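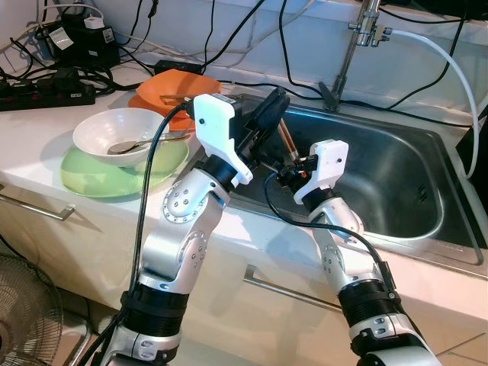

# Nomico Sink and Tableware Demonstrations

Search datasets, tags, authors
Search

Nomico is a set of demonstrations in which a person controls two robot arms from a distance and works with tableware at a kitchen sink. It was prepared by the Fenine group for training policies that learn from human demonstration. Please read the whole card before you download, especially the part about known problems.

## What is inside

The set contains almost 2,000 episodes. Each episode is one try at one task, from the moment the operator takes control until the operator lets go of the controls. We kept the failed tries also, and they have their own label.

For each episode you will find:

- color video from the head camera
- joint positions of both arms
- opening of both grippers
- the commands sent by the operator
- one short sentence in English which tells the task
- a label: success, partial or failed

There are 8 task sentences. They speak about bowls, plates, spoons and chopsticks. Some sentences were written in two forms, for example "take the spoon out of the bowl" and "remove the spoon from the bowl". Both forms have the same task number.

## How the demonstrations were made

The operator stands in another room and holds one handle for each arm. The handles come from the Pasico control kit, with our own changes in the software. When the operator moves a hand, the arm on the same side follows with a small delay. The operator sees only the head camera view on a screen. We decided this on purpose, so that the person has the same information that the policy will have later.

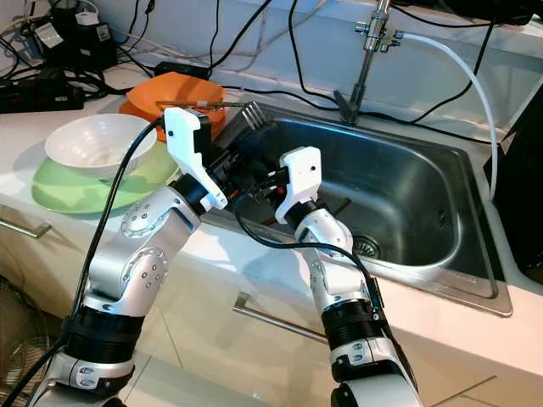 The two arms may work on the same object. In such episodes one gripper usually keeps the object still and the other one makes the finer movement, but this is the choice of the operator and we did not give a rule. If you train a policy for one arm only, please filter by the field `arms_used`.

A new operator practiced for 2 hours before the recordings were accepted. In total 4 operators took part. The field `operator_id` is a number and has no connection to a name. The styles are quite different: operator 3 makes long pauses before closing the gripper, and operator 1 almost never stops. We recommend mixing them in training.

## Start positions

The dishes stand on the counter at the left of the sink when an episode begins, but the exact places change. Bowls can be on plates, and a spoon or another utensil may lie in a bowl or across it. We did not clear the cables and the power strip from the back of the counter, so a policy must learn to work with this background.

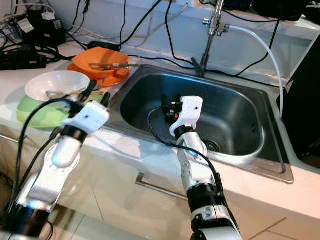

Between episodes the tableware was put back by hand. These parts are cut from the videos. In the first week of August the cutting was done with a wrong time offset, and a few episodes start with the arm already in motion. They are marked with `late_start`.

## Known problems

- The steel of the sink reflects light strongly. Depth estimated from the color images is not reliable inside the basin.
- The grippers often hide the thing they are holding. Thin objects such as chopsticks can disappear from the view for many steps.
- The clocks of the left and right arm were synchronized only at the start of each session. Please use the field `t_common` and not the raw times.
- Gripper opening is a relative value from 0 to 1. It does not tell the force.
- All episodes come from one kitchen. We do not expect a policy trained only on them to work at a different sink.

## Splits

Training and test parts are separated by session, so the same arrangement of dishes should not appear in both. The list of sessions is in `splits/sessions.csv`. If you make your own split, please do not separate by single episodes, or the test result will look too good.

## Use

You may use the data for research and teaching. For a commercial product please write to us first through the contact form of the repository. Corrections to the labels are welcome as an issue, with the episode number in the title.

Related items

- Nomico Drawer and Shelf Demonstrations
- Fenine Episode Viewer
- Pasico handle calibration scripts
- Rüegg bimanual baseline, training notes

Last updated: 25 April 2025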